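Porimlow Pantry Labels

A small table of words printed on grocery packaging, typed up by hand from shelves and kitchen cupboards. Version 3, last edited Jan 8, 2023.

12 stars · 4 forks · 2 comments

What it is

One CSV file with 1320 rows. Each row is one package. The columns are product word, package type, language, store name and notes. Text is entered as printed, including odd spacing and capitals. If part of a word is hidden or torn, type what can be read and put a question mark after it.

Where it came from

Natalie Haworth started the list for a spelling class in Fudureo and kept going after the class ended. Shivam Kandpal and Efua Acheampong added the Flukach rows in December. Vandana Bhardwaj checked the Hindi entries and fixed 19 of them.

How to use it

Open labels.csv in any spreadsheet program. The file is UTF-8 – older versions of Excel may garble the accents unless you import it instead of double-clicking. Stores are written out in full, so "Sachdeva" is always the shop on the main road and never the market stall with the same name.

Known problems

Canned goods are over-represented. Frozen food is thin, and there is almost nothing from bakeries. Brand names were left out on purpose in versions 1 and 2, then allowed in version 3, so the older rows look bare next to the new ones. Around 20 rows have no package type.

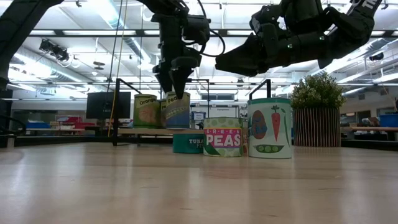 Plurals are kept as they are on the package. We tried merging singular and plural forms once and it made the search column useless, so please don't send changes that do this. Spelling mistakes on the package stay too, with "sic" in the notes.

Adding rows

Send a CSV with the same column order to Pushpa Shukla, or open a pull request. Small batches get merged sooner. Please don't sort the file first – the row order is used by the worksheet script.

License

CC BY 4.0. Credit "Porimlow Pantry Labels".

Share · 7 shares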